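Planner update: release 38 is out

1 Mar 2026

Release 38 of the Mandance planning stack went to all three sites last night. If you only run the conveyor cells you can skip most of this item, apart from the note on config files at the end. If you work on tabletop picking, in simulation or on an arm, please read the whole thing. The grasp ranking has changed and your old logs won't line up with the new ones.

Most of the work since November has gone into crowded tables. The old planner did fine with objects spread out on a flat surface. It did badly when one object leaned on or overlapped another, and worst when something stuck out past the edge of the table. Mpho Maluleke spent the first two weeks just sorting failures from the Mundville logs, and most of them came down to two causes. Either the planner picked a grasp that was good for the target and ignored what the other finger would hit on the way in, or the perception side had merged two objects into one and the planner was working from a shape that didn't exist.

We now do almost all of our testing for this in the simulated table setup we call Vovcombe. It has a small white table next to the arm's pedestal, and the objects change from one layout to the next. The ones that give us the most trouble are the pump bottle with the orange top and anything long and thin. The spout is a problem for collision checking. The bottle's body is simple to model as one rounded shape, but the spout is narrow and reaches out past the table edge, right where a finger wants to go.

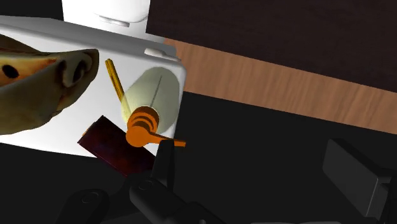

Finger paths are now checked separately

In release 37 and earlier, the planner treated the open gripper as one solid block when it checked the approach. That was fast and safe, and it threw away a lot of good grasps. With the gripper wide open there is plenty of space between the fingers, and a tall object can pass through it without touching anything.

The new checker handles each finger and its linkage as its own moving body. It also checks the closing motion, which the old one skipped. Bogdan Sima wrote the first version in Python to see if the idea held up, then moved it into the C++ core once the numbers looked good. A full check of one candidate grasp takes 35 milliseconds on the standard test machine. The old block check was quicker per candidate, but it rejected so many that the planner often had to go back and sample again, so total planning time on a crowded table has come down.

There is one setting to know about. The clearance margin used to be a single value for the whole gripper. It is now set per part, so you can keep a wide margin on the linkage and a tight one on the fingertips. The defaults are sensible for the gripper we ship with. If your site has longer pads, measure them and change the values before you run anything on hardware.

Splitting merged objects

The perception change is smaller, but it matters just as much on the Vovcombe layouts. The segmenter had trouble with see-through material. A thin object passing behind a clear bottle would get cut in half, with one piece assigned to the bottle and the other left as a short stub. The planner would then go for the stub, and the real object would drag the bottle along with it.

We added a step that looks for straight edges running into a transparent region and tries to continue them on the inside. If it finds a match, it joins the pieces and marks the object as "partly behind." The planner won't pick an object with that mark until whatever is in front has been moved. You can turn the step off with a flag, and Le Roux has done so, as they don't handle clear containers.

It isn't perfect. On big objects with mottled surfaces and deep openings, the edge finder still picks up lines in the texture and tries to extend them. Mpho has a fix that weights edges by depth, and it will go into the next release if it passes.

Order of picks

Once an object can be marked as blocked, the planner needs some way to decide what to clear first. We kept this simple. It builds a list of which object blocks which, starts with the ones that block the most and are not blocked themselves, and breaks ties by distance from the current hand position. There is no long search. On a table with a handful of things on it, a greedy order is close enough to the best order that we couldn't justify the extra time.

Objects that hang past the table edge get a penalty for side pushes, so the arm prefers to come down on them from above. This was a request from Mundville, where the real arm had knocked two tubes onto the floor in one shift.
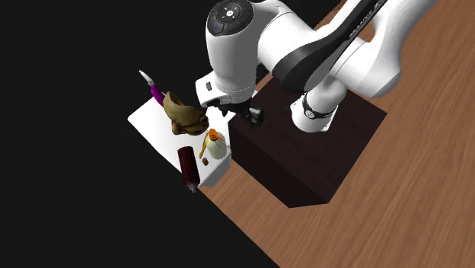

Before each attempt the hand goes to a hold pose high over the side of the table nearest the pedestal. We moved this pose in release 38. The old one put the hand over the middle, which meant the first part of every approach was spent backing out. The new one costs a little more travel on far objects and saves it on near ones. If you have scripts that assume the old pose, look for the named pose "ready_center" and change it to "ready_near." The old name still works for now, but it prints a warning.

Test results

The full regression ran 2,224 simulated picks with random layouts. Wrong-object contacts dropped, and the largest gain was on thin objects next to bottles. Picks of flat items lying fully on the table came out the same as before, as we expected. One group got slightly worse, which was large hollow objects where the best grasp is on the rim. The new checker is strict about the inside finger there. Bogdan is looking at whether the mesh used for collision is too thick in those places. The tables by object type are on the shared drive in the release folder.

Config files

The single "gripper_margin" line is gone. The loader will stop with an error if it finds one, so please update before you restart a cell, including the conveyor cells. A conversion script is in the tools directory. It copies your old value into every per-part field, which gives you the old margins until you have time to tune them.

Send bug reports to Mpho for perception and to Bogdan for planning. Attach the seed and the layout file.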